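Two-arm cell, shared table: what should be in our written rules?

Setsuko Sakamoto
Posted 26th October

We have a small cell in Derkville with two tabletop arms on one rail, and both of them can reach the middle of the table. The job is sorting hand tools out of a tray and laying them in a row. So far the rules are whatever the person on shift remembers. I've been asked to get them down on one page before more people start using it. I have a draft with 38 lines, which is far too long, and half of it is about naming files.

The props stay in the cell between runs (tray, wrenches, spice jars, paper organizer, the stuff on the walls). The arms are small, but I would like the same rules you would use for bigger ones. 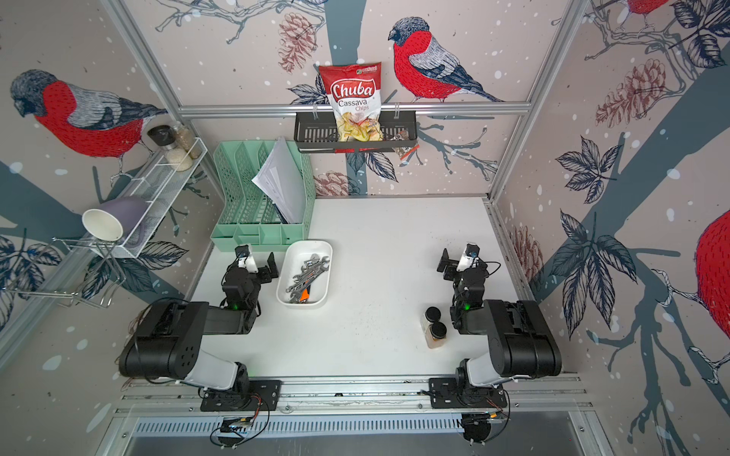
Who should be allowed to reach into the cell between runs, and what has to be done first?

Misaki Uchida
Only the person running the shift, and only after both arms are stopped and can't be started by anyone else. A pause in the software is not a stop. With two arms you have to stop both, even if you only need to move something on one side. Write down which switch or button does it, by name, and where it is. New people do not know that.

After that, start from a risk assessment for your own setup. ISO 12100 covers the general method and ISO 10218 covers industrial robots. Your one page should come out of the assessment, so don't copy ours. At Bendeo ours is 6 lines and it is taped up next to the stop button.

Junpei Hayashi
just use common sense, small arms can't do much. we never had rules

Misaki Uchida
Junpei, small grippers still pinch fingers. I wouldn't go by that.

Setsuko Sakamoto
Thanks Misaki. The stop rule is now line one. My next problem is housekeeping. We have marks on the tabletop and bits of hair or thread turn up on it, and people disagree on whether that matters.

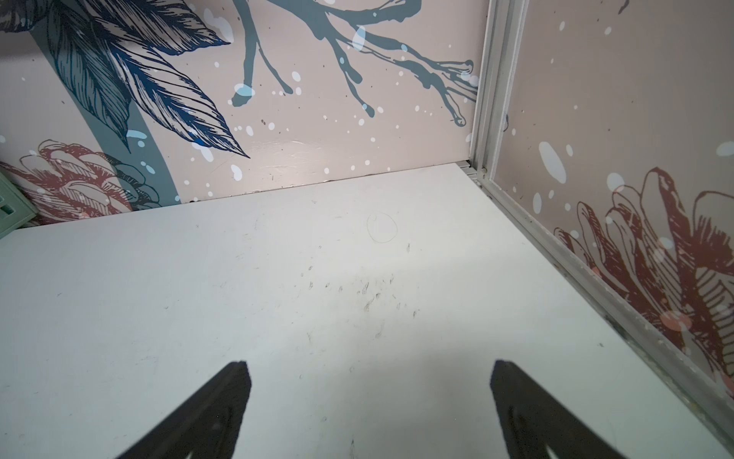 Some of them want a wipe-down after every run and some want it once a shift. I'd also like to know if a dirty table is a reason to stop work, or only something to write in the log.

Wakana Oda
We do it at the start of the shift and after any run where something was dropped. Stop both arms first, same as Misaki said. Wipe the table, then go along the rail and the corners. Look at the gripper pads and the cables while you are in there. Hair on the table goes in the log. Hair or thread on a rail or in a joint means you stop and clear it.

Old scuffs we leave alone, but take a dated picture in April or whenever you start, so you can tell new ones from old ones. A fresh scrape can mean an arm is coming down too low.

One more for your list: agree which arm has the middle of the table. Ours was a free-for-all until run 319, when the two wrists touched. Now one arm waits outside the shared area until the other has left it, and that is set in the program. If your task needs both in there together, keep the speed down and test it with the tray empty first.

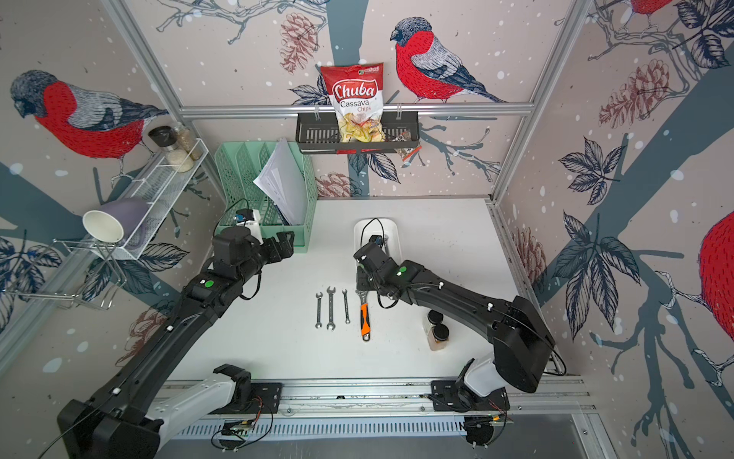 Both arms over the table, with the right gripper down in the tray.

Setsuko Sakamoto
I've put in the shared area rule and the start-of-shift wipe. File naming is moving to its own page. Will post the short version when Sachiko Ikeda has signed it off.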